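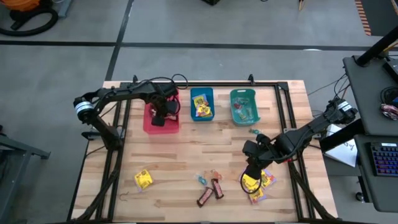

Brornar Pauses Candy Sorting at Helwood After Gripper Fault

2 min read

HELWOOD, May — Brornar would like to share, as plainly and as kindly as we can, what went wrong with our two-armed candy sorting cell at Helwood, and what we are doing to put it right.

During a run of 585 pick-and-place moves, one gripper was slow to open on 40 of them, and on four the arm began to swing away before its fingers had let go. No one was hurt — we are so thankful for that — and an operator pressed the stop button within moments.

Our friends at Lehtinen, who look after the controls, traced the fault to a release signal that arrived late when both arms were over the bins together. Until the new Dradum software is in place, the arms will take turns and run at 10 percent speed.
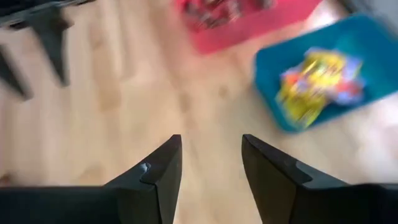

Lucienne Boyer said she would much prefer a slow arm to one that moves before it has let go, and asked that the stop button be tested at the start of every shift. We were glad to agree, and the test is now part of the morning routine at Helwood.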